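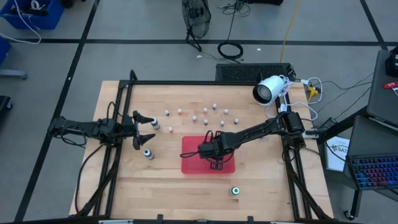 4 min read · 690 words

Listura

A collection of shopping lists, typed out line by line, with notes on quantity, unit and item

Version 1.2, last changed Nov 14, 2025

What is in it

Listura contains 285 shopping lists in English, written by people who live in and near Hernar. Most of the writers have another first language, and you will notice it in the spelling and in the order of the words. We kept all of this as it was. A line which says "tomatos 1 kilo the soft ones" stays exactly so.

Each list was on paper at the beginning. We typed it into plain text and then put it through Proseo, our small program for splitting lines. The paper lists are not part of the release.

Files

lists.csv has one row for each line of each list.
writers.csv has one row for each writer, with age group and first language only.
units.txt has the 31 units we accept, including "handful", "bag" and "the big one".
splits/ has the division into train, dev and test.

Columns in lists.csv

list_id: number of the list
writer_id: number of the writer, the same as in writers.csv
line_no: position of the line, starting from 1
raw: the line as it was written
qty: quantity as a number, empty if there was none
unit: one of the units in units.txt, or empty
item: name of the item in singular, lower case
note: everything else, for example "if cheap" or "ask mother first"
crossed: yes or no

The file is UTF-8, with commas between the columns and double quotes around raw and note. The raw column can be up to 40 characters long. Longer lines were continued in the next row with the same line_no, so please join them before you count anything. I know it is not elegant. The old version of Proseo had this limit and we did not want to break the scripts of people who already use the data.

How the lists were collected

The Garrido grocery in Hernar kept a box beside the door from January until the summer, and customers could leave their list in it after shopping. A card on the box explained the purpose and gave an address for questions. On the back of each form the writer could mark age group and first language. We received lists from 93 writers. Many people gave more than one, and one writer gave so many that we took only the first ten.

Lists without a signed form were destroyed and not typed.

Annotation

Two persons marked each line separately, then compared. The most frequent disagreement was between unit and item. In "2 milk", is the unit empty, or is it a carton which the writer did not say? We decided to leave it empty. In "can tuna" the unit is can. In "tuna can" it is also can, although one of us was against it for a long time.

Brand names were replaced with the general word in the item column and with BRAND in the raw column. Names of people were replaced with NAME. If you find a name that we missed, please open an issue without repeating the name in the title.

Crossed-out lines are included. Sometimes a crossed line means "already bought" and sometimes "changed my mind" — the paper does not tell the difference, and the column does not try.

Known problems

Dates written on top of a list were sometimes read by Proseo as quantities. We corrected the ones we found.

The word "pepper" is one item, also when the writer wanted the vegetable. The note column helps only in a few cases.

Fractions are decimals in qty, so "half bread" has 0.5 and an empty unit.

All the lists come from one shop. It sells no clothes and no electrical things, and its fish counter is small. A model trained only on Listura will know a lot about onions and very little about light bulbs.

Splits

We divided by writer, not by list. The same person never appears in both train and test. If you make your own splits, please do it in the same way — the habits of one writer are very easy to learn and the scores will look too good.

Permitted use

Research and teaching are free. For commercial use, write to us first. Please do not try to find out who wrote a list.

Changes

1.2: new units "tray" and "net", corrected dates, writers.csv sorted by id
1.1: added the crossed column
1.0: first release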